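Vendent Tabletop Collection Kit

From Prelari — equipment for teaching arms by showing them

If you have ever tried to gather a few thousand decent demonstrations for a learning system, you will know that very little of the trouble is in the learning. It is in the table that gets nudged overnight, the board that creeps a finger's width each week, the operator who has gone stiff in the shoulders by the middle of the afternoon, and the folder of recordings which somebody swore they had labelled. We put the Vendent kit together after several years of living with all of that ourselves, and we have tried to make it the kind of thing you can set up on a morning and be recording with after lunch.

The kit is meant for small teams gathering pushing, nudging and sorting examples on a flat surface. It suits university groups, company labs and anyone getting started with language-labelled tasks, where each recording is paired with a short written instruction such as "move the star next to the heart". It will work with most light arms that have a standard round tool flange, and we are always happy to check yours before you order — just send us the model and a photograph of the end of it.

What comes in the box

Work board in pale wood, pre-drilled for fixing down to a table with a regular hole grid
Block set in plain shapes and strong colours
Rod tool with a rounded tip, with its clamping band
Quaye recording software, with a licence for 2 workstations
Hand controller and cable
Printed set-up guide and a spare set of fixings

The arm, the table and the cameras are not included. We can quote for a table if you need one, but many customers already have something suitable under a pile of other things.

The rod tool

People do ask us why we don't supply a gripper with fingers. We like fingers, and we sell them separately, but for a first collection we nearly always suggest the rod. A new operator can learn to push a block about with it in a few minutes, there is nothing to open or close, and the recordings come out simpler because the only thing being commanded is where the tip goes. You would be surprised how much there is to learn from pushing alone. Blocks turn as they slide, they catch on each other, they need to be approached from the other side, and a policy that has seen plenty of this done well has a very good start.

The tip is rounded so that it can meet a block from any direction. Set the height so that it travels just clear of the wood — the guide suggests using a folded sheet of paper as a gauge, and we still do it that way in our own workshop. 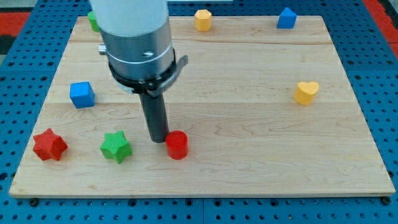
The rod tool working close to the board, beside the red cylinder.

The board and blocks

We chose wood for the board after trying a good many other surfaces. Blocks slide on it steadily, it doesn't throw back much glare under bright lights, and it can be wiped over with a damp cloth at the end of the day. Please do bolt it down. A board that is held only by its own weight will wander, and you will not notice until your October recordings disagree with your September ones.

Stars, hearts, cylinders, cubes and the rest were picked so that an instruction can name a block by its colour, its shape or both. Some colours and shapes are repeated on purpose. If there is a red star and a green star on the board, "push the star" is no longer enough, and the people writing your instructions will soon start writing better ones.

Recording with Quaye

Quaye saves the arm's position, the operator's commands and up to 6 camera streams against a single clock. Each session begins with a suggested layout for the blocks, which you are free to ignore, and ends with a short review where the operator can keep, trim or discard each recording. Instructions can be typed beforehand or added later by someone watching the playback. We have come to prefer the second way, as people describe what was done far more naturally than they predict it.

Our own reference collection, made on this kit by four operators taking turns, holds 3109 kept recordings and is supplied with every order. It is handy for testing your training code before you have any data of your own, and new operators find it useful to watch.

"I had expected to spend the whole first month on fixings and file formats," says Cecilia Mahama, who runs collection at Vulness. "We were arguing about block layouts by the second morning, and that was a much nicer argument to be having."

Ordering and support

Kits are made up in small batches and normally leave us within 14 working days. Every order includes a set-up call with Elikem Ayaaba, who designed the board and the clamping band and will patiently go through mounting, tip height and camera placement with you for as long as it takes. Have the arm powered and the board bolted down before the call if you can.

Replacement blocks are sold singly or as a full set. Rod tools are sold in pairs. If you lose a block, please replace it with one of ours and not something near enough from a toy box, as the sizes do matter once you have recordings that depend on them.

Related items
Finger gripper for light arms
Camera post, short and tall
Spare work board, undrilled
Quaye extra workstation licence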